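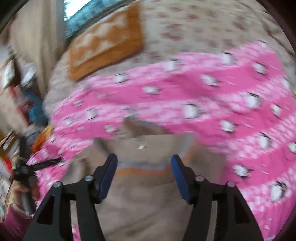 Cevano: Jacken auf dem Bett, aufgenommen mit Handgreifern

Von Carleen Paewai
7. März 2019

Cevano sammelt Aufnahmen einer Arbeit, die in jedem Haushalt anfällt und an der Maschinen sich immer noch die Finger verbiegen: Kleidung vom Bett nehmen, zurechtlegen, falten. Die Demonstrationen sind von Menschen mit handgeführten Parallelgreifern gemacht, in bewohnten Zimmern, mit allem, was dort sonst noch liegt. Ich finde das Thema großartig! Eine Jacke zusammenzulegen kostet uns keinen Gedanken, und trotzdem steckt fast alles darin, was an der Robotik gerade spannend ist: weiches Material, verdeckte Kanten, zwei Hände, die einander nicht in die Quere kommen dürfen.

Die kurze Antwort auf die Frage, ob ein Roboter das schon kann: teilweise, langsam, und mit Handtüchern viel besser als mit Jacken. Die lange Antwort steht weiter unten bei den Ergebnissen.

Was im Datensatz steckt

- 246 Demonstrationen, jede vom ersten Annähern bis zum Loslassen
- 21 Kleidungsstücke, überwiegend Jacken und Strickwaren
- Video aus der Kamera am Greifer, dazu Öffnungsweite und Lage der Finger
- eine Textdatei pro Demonstration mit Aufgabe, Kleidungsstück und Bemerkungen
- Marken für jeden Griff: Annähern, Schließen, Bewegen, Öffnen

Wo beidhändig gearbeitet wurde, liegen zwei Videos im selben Ordner (links.mp4 und rechts.mp4). Die Zeitstempel sind abgeglichen. Einhändige Demonstrationen haben nur eine Videodatei, das Ladeskript kommt damit zurecht.

Warum ausgerechnet Betten

Die meisten Faltversuche, die ich kenne, finden auf einem glatten, einfarbigen Tisch statt. Das ist für den Anfang völlig in Ordnung, wir haben in Panden genauso begonnen. Auf einem Bett wird es aber gleich viel interessanter. Die Unterlage gibt nach, die Decke wandert mit, und ein Greifer, der zu tief ansetzt, nimmt statt des Saums eine Deckenfalte mit. Dazu kommen die Muster! Beige Jacke auf knallig pinkfarbener Decke mit Pinguinen, daneben ein geblümtes Laken: Für das Auge ist die Jacke sofort da, für eine Segmentierung sind die vielen kleinen Figuren eine echte Prüfung, besonders dort, wo eine Figur halb unter dem Stoff verschwindet.

Deshalb haben wir die Zimmer so gelassen, wie sie sind. Kissen, Tüten und Kleiderstapel bleiben liegen. Wer saubere Hintergründe braucht, ist mit einem anderen Datensatz besser bedient.

Die Aufgabe im Einzelnen

Eine typische Demonstration für Jacken folgt diesem Ablauf:

1. Greifer geöffnet über das Bett führen, bis das Kleidungsstück im Bild ist.
2. Ausrichtung bestimmen. Bündchen, Saum und Reißverschluss sind die besten Anhaltspunkte. Eine Jacke, die als Knäuel daliegt, zeigt oft nur eines davon.
3. Mit beiden Greifern an den Stoff heran, dabei Abstand zum jeweils anderen halten.
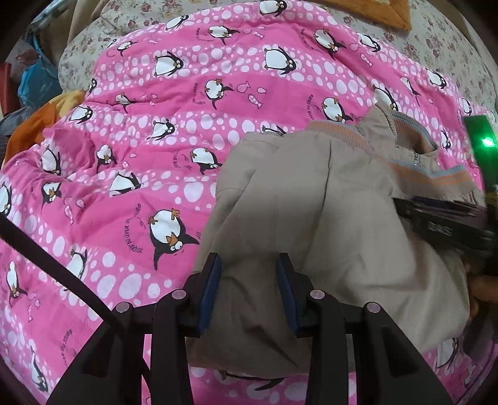

4. Ersten Griff setzen, bevorzugt an einer gestrickten Kante. Strick lässt sich gut klemmen und rutscht weniger als der glatte Oberstoff.
5. Ärmel zur Mitte führen, ablegen, Finger ganz öffnen. Halb geöffnete Finger ziehen den Stoff gern wieder mit.
6. Zweiten Ärmel ebenso, danach Saum zum Kragen.
7. Greifer senkrecht wegheben.

Die Reihenfolge von fünf und sechs ist frei. Wir haben bewusst keine Vorschrift gemacht, welcher Ärmel zuerst kommt, und manche Demonstrationen beginnen sogar mit dem Saum. Das steht dann unter "Bemerkungen".

Ordnerstruktur

cevano/
 demos/
 0001/
 links.mp4
 rechts.mp4
 finger.csv
 griffe.csv
 aufgabe.txt
 stuecke/
 liste.csv
 skripte/
 laden.py
 pruefen.py

In finger.csv stehen Zeit und Öffnungsweite, bei zwei Greifern in getrennten Spalten. Die Datei griffe.csv enthält zu jeder Marke die Art der Stelle: Bündchen, Saum, Kragen, Ärmel, Fläche oder Unterlage. "Unterlage" bedeutet, dass statt der Jacke die Decke oder das Laken erwischt wurde. Bitte diese Griffe nicht herausfiltern! Sie gehören zum Wertvollsten hier, denn auch das Korrigieren ist mit aufgenommen.

Griffe an Bündchen

Insgesamt sind 3.000 Griffe markiert. Das Bündchen ist meine Lieblingsstelle: dick genug für die Finger, meist farblich abgesetzt, und wer es hat, weiß auch, wo der Ärmel ist. Leider gibt es am Saum oft denselben gestreiften Strick wie am Ärmel, und dann greift ein Modell mit großer Überzeugung das falsche Ende.
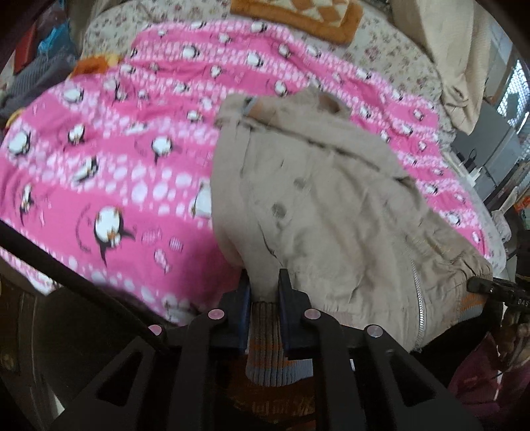 Greiferfinger am gestreiften Strickbündchen der beigen Jacke.

Ergebnisse bisher

Wir haben mit dem vollständigen Datensatz eine Steuerung namens Bai trainiert und sie auf dem zweiarmigen Aufbau Clilness laufen lassen. Pro Aufgabe gab es 40 Versuche, alle auf einem Bett, mit wechselnden Decken.

Handtuch einmal falten: 37 von 40
Strickpullover, Ärmel einlegen: 24 von 40
Jacke, ersten Griff am Bündchen setzen: 29 von 40
Jacke, vollständig falten: 9 von 40

Neun von 40, und ich habe mich über jede einzelne gefreut! Im Dezember lag diese Zeile noch bei null. Was Bai inzwischen schön macht: Es lässt los und setzt neu an, wenn es die Decke erwischt hat. Was noch gar nicht klappt, sind Kapuzen und offene Reißverschlüsse. Der Metallzipper fällt beim Umschlagen nach innen, die Vorderkante rollt sich ein, und danach passt die Lage der Jacke zu nichts mehr, was das Modell kennt.

Auch das Tempo gehört in diese Karte. Ein Mensch ist mit derselben Jacke fertig, bevor Clilness den ersten Ärmel abgelegt hat. Wer morgens drei Kinder anzieht, wird darauf nicht warten wollen. Für Wäsche, die nachts auf dem Bett liegt und bis zum Frühstück Zeit hat, sehe ich das viel entspannter.

Bekannte Schwächen

Schnelle Schwenks sind verwischt, vor allem beim ersten Annähern. Wer einzelne Bilder auswählt, sollte die Schärfeprüfung in pruefen.py einschalten.

Die Finger verdecken oft genau die Stelle, die gegriffen wird. Bei beidhändigen Demonstrationen hilft manchmal die zweite Kamera, manchmal steht der andere Greifer selbst im Weg.

Die Auswahl der Kleidung ist klein. Dünne Blusen fehlen ganz, Kinderkleidung ebenso. Kräfte wurden nicht gemessen, über die Festigkeit eines Griffs sagt also nur die Öffnungsweite etwas aus.

Linkshändige Aufnahmen sind in der Unterzahl.

Mitmachen

Neue Demonstrationen sind sehr willkommen, gerade mit Kapuzen, Mänteln und unruhigen Decken. Bitte vorher pruefen.py über den Ordner laufen lassen und in aufgabe.txt das Kleidungsstück so benennen, wie es in stuecke/liste.csv steht. Neue Stücke bekommen dort eine eigene Zeile. Fehlgeschlagene Versuche nehmen wir gern, solange sie bis zum Loslassen aufgezeichnet sind.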